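Kumomar Folding Set, release notes and data card

Version dated 31 January 2022. Replaces the draft card shipped with the Ilent loader.

Contents

241 episodes of two-arm cloth handling, recorded by teleoperation at the Gresik bench. Items are towels, plain cloths and T-shirts. Each episode holds joint positions for both arms, gripper opening, and video from a fixed camera over the table. No episode is longer than 100 seconds.

Folder layout

episodes/ one folder per run
meta/ item type, operator code, outcome label
splits/ train and held-out lists
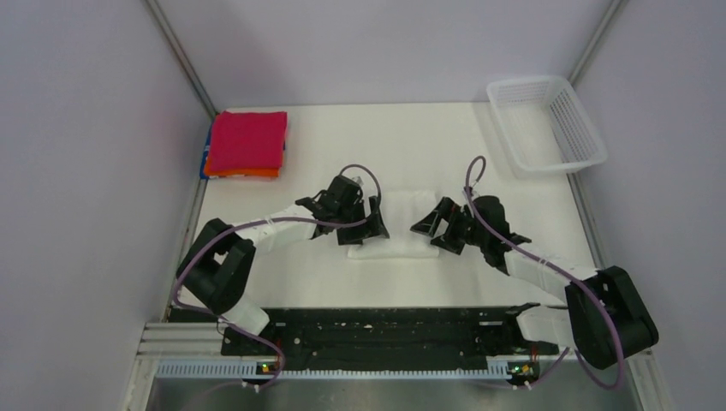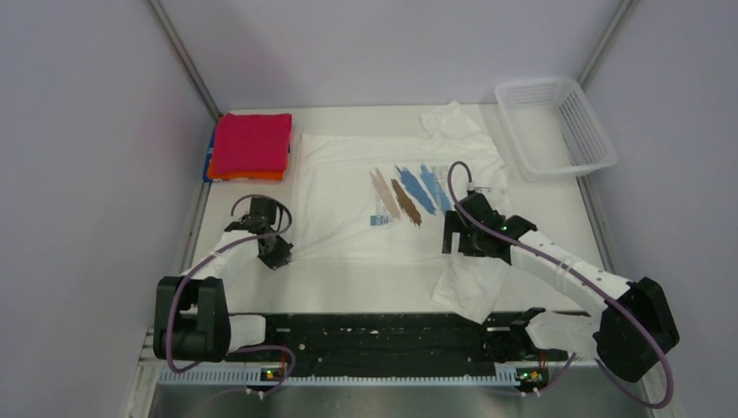

Both views: stack of folded towels at back left, white basket at back right.

Safavi
Dataset maintainer, Kumomar project

Labelling

Outcome is marked by hand after recording as done, partial or failed. Failed runs are kept in the release but left out of the train list. Nine runs have no outcome label and should be skipped by the loader.

Known limits

White items on the white tabletop give weak edges, and masks made by colour threshold are poor on them. Cables pass over the grippers and may hide part of the cloth. Shirt prints are not annotated. Small text on prints is often unreadable at the recorded resolution.

Changes planned for February

Darker table cover for a second batch. Gripper opening to be stored in millimetres; it is at present a value from 0 to 1.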